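Household Studies | Papers | Play and Storage

Print this article | E-mail this article

4.2 What stays on the table

Families in the Pirkine sample owned plenty of storage. They mostly stored things next to it. Of the 65 tables we logged on a Sunday evening, only 12 met the Gunora standard for "cleared," a standard plainly written by someone who has never owned a toy brick. The usual residue was a baseplate with a few bricks still on it, a cup pressed into service as a bin, and one or two objects that belonged to no set anyone could name (Figure 4).

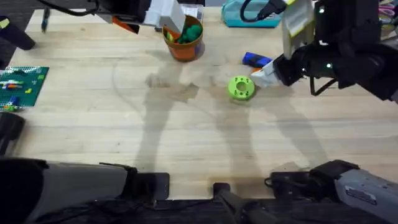 Figure 4. Tabletop with green baseplate and bricks, orange cup holding small items, and lime green ring.

Cups deserve more respect than the literature gives them. Reuter boxes, with their labeled trays, were admired by parents and left shut by children, while any open cup within reach filled up quickly and with no regard for category. The Prandard scale scores this as "partial sorting." We kept the term, though several parents offered shorter ones.

Baseplates were the last thing to be put away, if they were put away at all. Section 4.3 takes up the floor.

Contact the editors | © 2000 Household Studies | Back to top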